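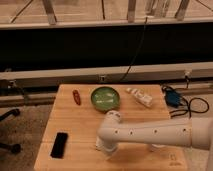

Last edited 12 Dec 2024 by Folasade Dauda

Tabletop layout rules are a set of written conventions for placing objects in front of a small fixed robot arm before a manipulation trial. They cover the work surface, the choice and spacing of objects, the position of the arm at the start, and the notes kept for each trial. They are house rules and have no legal force. A safety standard for the machine itself still applies, and a layout rule can't override it.

The best known version is the Plener layout, written by Retno Wijaya and Meirion Meredith and first used at the Hellholm workshop. It was a single sheet at first and now has 12 clauses. The Steretti laboratory uses a shorter form.

Work surface

The surface should be plain, level and fixed. Pale wood is common, as it gives good contrast with dark objects such as a flat black block. A seam in the top is allowed if both sides are flush. Cables are kept behind or beside the work area and out of the arm's path. Plener asks that the top be wiped down every 47 trials, a figure that Wijaya later called arbitrary.

Objects

Objects should differ in shape, height and color. A typical set has one open container, such as a green bowl, and several smaller items that lie flat. Items near the back edge are acceptable when the arm can get to them without the wrist touching the container. Two objects may not touch at the start of a trial unless the task calls for it.

Upright items are treated separately. A cup can be knocked over by the forearm as well as by the gripper, so Plener requires a slow pass above it before the first trial at full speed. The pass is repeated whenever the cup is moved - even by a small amount.

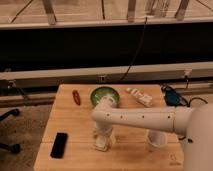 Starting position

The gripper starts over the middle of the table, pointing down and clear of the surface. The operator stays out of reach of the arm while it is powered. Chairs are to be pushed back from the table.

Records

Each trial gets a line in the log with the object list, the start time and the outcome. Failed trials are kept. Adi Pelupessy's Fahmy log, a set of 2,000 trials, follows this rule, and 1,600 of its entries also name the operator.

Criticism

Damian Grabowska has argued that fixed layouts make results look better than they would on a cluttered table. The February revision of Plener added an optional clause on random placement. Steretti has not adopted it.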